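Ten minutes with Socorro Lozano, who waters things for a living

Caught her between site visits, phone on speaker, pump running somewhere behind her. Socorro Lozano has fitted irrigation for orchards, nurseries and a lot of balconies. Now she looks after the small-garden side at Prasine. I wanted to ask about filters. Everybody asks about emitters.

"Good," she said. "Filters are where I spend my life."

Her first question to any customer is where the water comes from. Town water, a screen filter will do, and most people get away with a cheap one. Pond or ditch water, she wants discs. Well water depends on the well, and she won't guess over the phone.

"People send me a picture of a glass of water. It looks clean. Fine, it looks clean, I still want to know whats in it. Iron doesn't show until it has sat in the line for a month and then you have orange slime in every outlet."

So what does she sell them? A disc filter ahead of the pressure reducer, usually, with a flush valve on the bottom so you don't have to take the thing apart in the mud. She likes the Sisodia body because the ring comes off by hand. Doesn't like the clips on the older one. I have the older one. The clips are bad.
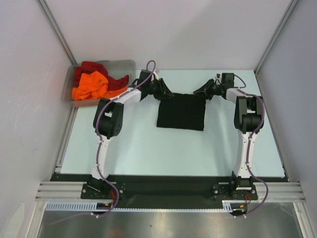
Two white arms with purple cables over a light blue tabletop.

We got onto pressure next. She has strong views. Her own plot is 70 meters of line on a slope, tomatoes at the top, beans at the bottom, and for two summers the beans drowned.

"I do this for work and I still put it in wrong. I ran it downhill in one piece. Of course the bottom got everything. Holger laughed at me for a year."

Holger Torvik is her old boss, retired now, still calls. He told her to split the line in two and put a reducer on each half. She did it in March before planting. Beans fine. Tomatoes fine too, except for the end plant, which she blames on slugs.

How often should you clean a filter? I expected a number. Got one, sort of. She starts people at every 10 days in the first season and lets them stretch it once they know their water. If there's a gauge on each side, even better. When the two readings drift apart, clean it.

"Nobody buys the gauges. Buy the gauges."

And the end caps. She goes on about end caps. Open them at the start of the season, run the water until it's clear, close them. Open them again in the fall. She once had a nursery customer with around 600 pots on one controller, half of them dry, and he'd already ordered all new drippers from Usura. She opened the end caps and out came sand, plus a snail.

"He kept the new drippers. He said he'd paid for them. I don't know what he did with them, there's a box somewhere."

Asked about vinegar for lime. She says it works on loose parts if you leave them overnight, and it's hopeless for flushing a whole line unless you like buying vinegar. For lines she uses a proper acid product and follows the label, gloves and goggles, and she would like readers to do the same. Never mix it with bleach. She said that twice so I'm putting it here once, clearly: never mix it with bleach.

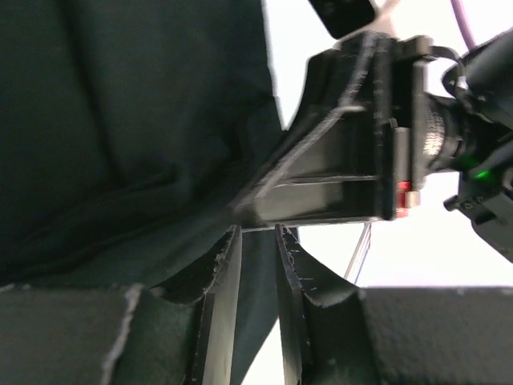 Page last changed: March, 4:40 pm

Timers came up near the end. She's testing the Darkitz one at home, the two-outlet model. Likes the dial. The battery door is a pain with wet hands and she has told them so. She runs hers at five in the morning, mostly to get it done before the neighbors shower and the pressure drops.

Would she ever go without a timer? "For pots, sure. You should be looking at your pots anyway. For a hedge, no. You'll forget teh hedge."

Last thing, winter. Filter comes off the wall and goes indoors, discs loose in a bucket, O-ring greased with silicone. Not cooking oil. She has seen cooking oil. Valves left half open so any water in them has room to move. Timer batteries out. Lines can stay where they are if they're drained.

Then the pump behind her changed its note and she said a word I won't print and hung up. Texted later: air leak on the suction side, clamp loose, all good. She also wanted me to add that the arrow on the filter body is the flow direction, and to please look at it before you screw it on.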